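Plosar 제품 지원 > 설명서 > 설치 > 세탁기 급배수 연결 > 다음 장

4장. 급수·배수 연결과 첫 운전

이 장은 Plosar 드럼세탁기를 다용도실이나 욕실에 직접 놓는 분 기준. 운송용 볼트는 3장에서 이미 뺐다고 보고 시작함. 안 뺐으면 3장부터. 볼트 꽂힌 채로 돌리면 본체가 걸어다님. 수리비는 보증 안 됨.

4.1 준비물

- 급수 호스 두 개(냉수, 온수). 파란 줄이 냉수, 빨간 줄이 온수
- 배수 호스 한 개, U자 걸이 한 개
- 고무 패킹. 호스 안에 끼워져 있는지 먼저 확인
- 수평계. 없으면 휴대폰 앱도 됨
- 몽키 스패너, 마른 걸레, 대야
- Jalton 어댑터(구형 수도꼭지용, 별매)

기존 호스 재사용 금지. 멀쩡해 보여도 안쪽이 삭아 있는 경우 많음.

4.2 자리 잡기

1. 바닥 확인. 타일이나 콘크리트가 제일 좋음. 마루면 방진 매트 깔지 말고 보강판부터.
2. 벽과 본체 뒷면 사이 70 mm 띄우기. 호스 꺾이면 급수 불량 남.
3. 양옆은 손가락 하나 들어갈 만큼.
4. 조절 다리 네 개 돌려서 수평 맞추기. 앞쪽부터, 그다음 뒤쪽.
5. 대각선으로 눌러 보기. 흔들리면 다시.
6. 고정 너트를 위로 올려 꽉 조임. 이거 빼먹는 사람이 제일 많음.

주의: 콘센트는 세탁기 뒤가 아니라 옆에서 손 닿는 곳. 멀티탭 쓰지 말것. 접지 필수.

4.3 급수 연결

1. 수도 밸브 잠그기.
2. 수도꼭지 밑에 대야 받치고 잠깐 틀어 녹물 빼기. 맑은 물 나올 때까지.
3. 호스 한쪽을 수도꼭지에 손으로 돌려 끼움. 비스듬히 들어가면 풀고 처음부터.
4. 반대쪽을 본체 뒷면 급수구에. 냉수·온수 바뀌지 않게.
5. 스패너로 반의 반 바퀴만 더. 세게 조이면 패킹 찢어짐.
6. 밸브를 천천히 열고 이음매를 마른 걸레로 문질러 봄. 물기 묻으면 잠그고 패킹 다시.

온수 배관이 없는 집은 온수 급수구에 동봉된 마개를 씌움. Y자 분배관으로 냉수를 양쪽에 넣어도 되는데 분배관은 Broro 규격만 맞음.
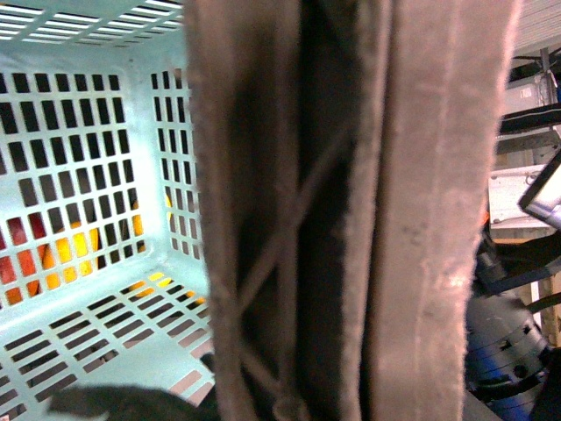
물살이 약한데 그냥 써도 되나요?
급수 시간이 길어질 뿐 세탁 자체는 됩니다. 다만 급수 오류가 반복해서 뜨면 급수구 거름망부터 빼서 칫솔로 닦으세요. 그래도 같으면 수도 밸브가 끝까지 열렸는지 확인.

4.4 배수 연결

1. 배수 호스에 U자 걸이 끼우기. 딸깍 소리 날때까지.
2. 바닥 배수구형: 호스 끝을 배수구에 넣되 물에 잠기지 않게. 잠기면 냄새 역류함.
3. 싱크·벽 배수형: 걸이를 배수관 입구에 걸고 끈으로 묶음. 안 묶으면 탈수 때 튀어나와 바닥 물바다.
4. 호스 길이가 모자라면 연장 호스 사용. 이음매는 밴드 두 개로.
5. 남는 호스는 둥글게 말지 말고 잘라냄. 말아 두면 물이 고임.

주의: 호스가 문턱을 넘어가면 배수가 느려짐. 높이 조절이 안 되는 집은 설치 상담 먼저. 내선 403, 담당 Lev Kostiuk.

겨울 참고. 베란다 설치는 얼기 쉬움. 기온 떨어지는 밤엔 밸브 잠그고 호스 물 빼 두기. 이미 얼었으면 뜨거운 물 붓지 말고 미지근한 수건으로 감쌀 것. 3월까지는 조심.
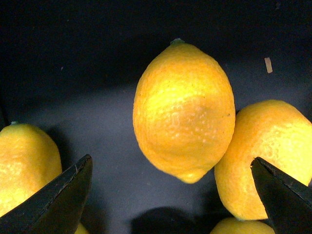 4.5 첫 운전

1. 세탁물 없이 문 닫기. 통 안에 설명서 봉투, 스티로폼 조각 남았는지 확인.
2. 세제통 가운데 칸에 분말세제 반 숟갈. 섬유유연제 넣지 않음.
3. 전원 > 통세척 선택 > 시작.
4. 급수 시작되면 뒤쪽 이음매 한 번 더 보기.
5. 배수 단계에서 배수구 확인. 넘치면 일시정지.
6. 탈수 때 진동 심하면 멈추고 4.2의 4번부터 다시.

끝나면 문 열어 두고 통 말리기. 고무 패킹 안쪽은 걸레로 닦아 줌. 한 번 돌리는 데 거의 100분 걸리니 중간에 외출하지 마세요. 첫 운전은 옆에서 지켜보는게 원칙.

4.6 세탁물 넣기

1. 색 있는 것, 흰 것, 수건 따로.
2. 주머니 비우기. 동전 하나가 배수 펌프를 망가뜨림.
3. 지퍼는 잠그고 단추는 풀고.
4. 최대 용량 11 kg. 마른 상태 기준이고, 이불은 무게가 안 넘어도 부피로 판단. 통 위쪽에 주먹 하나 들어갈 공간.
5. 속옷, 스타킹은 망에.

빨래 바구니를 본체 위에 올려 둔 채 탈수하지 말 것. 진동으로 떨어짐. 젖은 빨래는 바닥에 구멍 있는 바구니에 담으면 물이 안 고임.
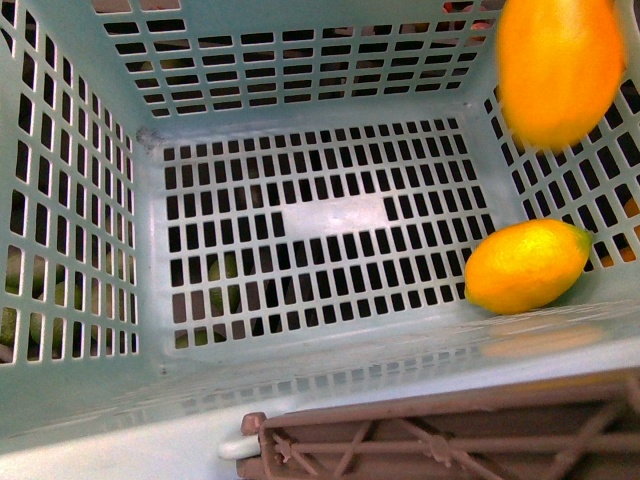
그림 4-3. 바닥과 벽에 구멍이 난 플라스틱 바구니

4.7 오류가 뜰 때

- 급수 오류: 밸브, 거름망, 호스 꺾임 순서로.
- 배수 오류: 호스 높이, 아래쪽 배수 필터. 필터 열기 전 대야 받치고 잔수 호스부터 뺌.
- 문 오류: 빨래가 끼었는지 확인. 억지로 당기지 않기.
- 불균형: 빨래 풀어서 다시 넣고 탈수만.

전원 뽑고 잠시 뒀다가 다시 꽂아도 같은 표시면 접수. 모델명은 문 안쪽 스티커에 있음. Bondarchuk 서비스 창구, 오전 9시부터 오후 6시. 접수할 때 오류 표시 그대로 읽어 주면 빠름.

4장 작성 Zlata Romaniuk, 확인 Ostap Kravchuk. 배수 필터 청소는 5장.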